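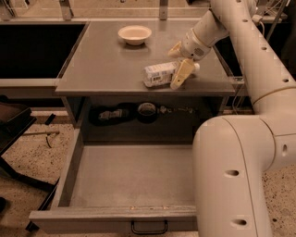
Bowl and carton on the gray desk, drawer open.

Journal > Travel > Coast road > Day 8

Routes Lodgings Ferries Archive Contact

2021-07-02

Left Lodenby at first light with Reshma driving. Odometer at departure 549 miles, trip total since the hire desk. The coast road is single lane past the second cattle grid, with passing places marked by white posts. We met two campers and a milk truck and reversed for all three.

Fuel at Swanepoel. The pump takes cards only and holds a deposit until the next working day. Tires checked cold, front left slightly low, corrected.

Walked the headland loop from the upper parking lot. The sign gives the high point as 178 feet. The path is gravel to the first gate, then turf, then exposed rock for the last stretch. Wind from the northwest, strong enough that Naledi turned back at the stile and waited in the car. Visibility good to the outer islands – the lighthouse was clear without binoculars. Seabirds on the north ledges, mostly kittiwakes. Jacobus says the puffins are on the far side and best seen in the evening, so that goes on tomorrow's list.

The 2:15 boat was canceled for swell. Refund issued at the kiosk in cash, less the booking fee. The next sailing with space is Sunday morning, which means one more night in Fellitz. Adoración has the room at the same rate, 119 with breakfast. Shower pressure poor before 7, fine after.

Supper was soup and bread at the harbor. Route for tomorrow: north track to the stacks on foot, return by the beach if the tide allows. Low water is late morning. Need to buy batteries and a better map – the current one stops just short of the stacks.

We use cookies to remember your settings. Accept Decline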